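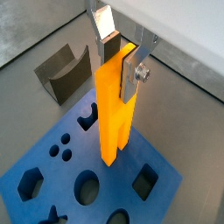

Foam shape board, which hole for the yellow two-leg piece??

Posted by umbrella_tess, 9 June 2022

Hi all, quick one. Got a blue foam shape board for my son, seller called it a Clustum, came with no sheet, no box, nothing. Most of it is obvious. Hexagon, star, big circle, fine. The yellow one has me stumped. One long leg, one shorter, skinny gap between. Tried the square hole first, no. Then the oval, silly I know. 15 minutes on this last night.

Is it one hole or does it need two? And does the long leg go in first? Don't want to force it, foam tears so easy.

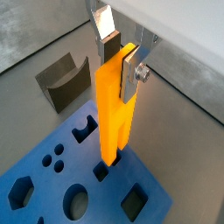 Long leg over the small square hole

Also if anyone knows where to get spare peices let me know. Seller wants 45 dollars for a full set, no thanks. 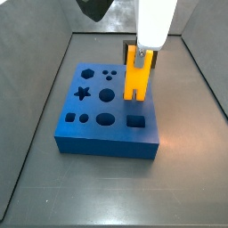

Kirsten Damgaard
Two holes, one leg in each. We have the same kind of board at my daughter's daycare and the kids do it faster than me. Find the pair of little squares side by side, start the long leg in its own hole and only tip it in a bit. Then straighten up till the short leg finds the other one. Push from the top, flat thumb. If it won't go, turn it around and try again, ours only goes one way. No idea on spares sorry.

prillard_pete
just trim the foam a little with a craft knife. works everytime

Mo in the garage
Don't trim it!! Pete, come on. Once the hole is loose the piece flops over and that's that. Dust with a bit of cornstarch if it's tight.

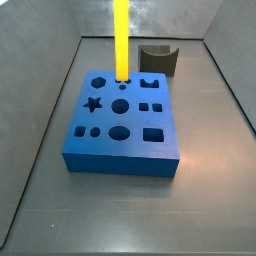

Spares I can help with, sort of. Steinbach had loose foam pieces in a bin back in May, over 70 of them, all mixed up, no labels. Bring a tracing of the hole on paper, way easier than guessing. Match the odd edges first and the size after. Like the dark arch piece, that scoop in the top is the same curve as the hole at the right end of the back row, so you'd know it in any bin. Plain rectangles are the pain. Measure those, both sides. Umevance sells them too but shipping was a joke last time I looked.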